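## Saving clear bottles

I'm a big believer in keeping clear bottles! Once you can see what's inside, you stop buying a third bag of rice (my personal weakness), and the pantry shelf starts to make sense. Sadia Satti got me going on this in March, and I've now got 39 of them lined up by the stove.

Soak the label off in warm water with a spoonful of baking soda, then rub any sticky bits with cooking oil. Wash again with dish soap and stand the bottle upside down overnight – it really does need all night.

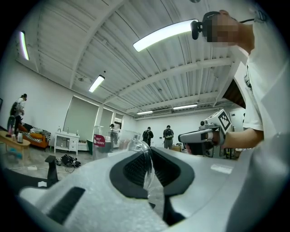 How do you clean the bottom when a brush won't fit?

Drop in a spoonful of dry rice, add a little warm soapy water, put the cap on and shake hard. Rinse twice.

For filling, roll a sheet of parchment into a cone and tape it. Lentils pour beautifully! Flour clogs, so I keep that in a wide jar. Write the date on masking tape near the base, where your hand won't rub it off.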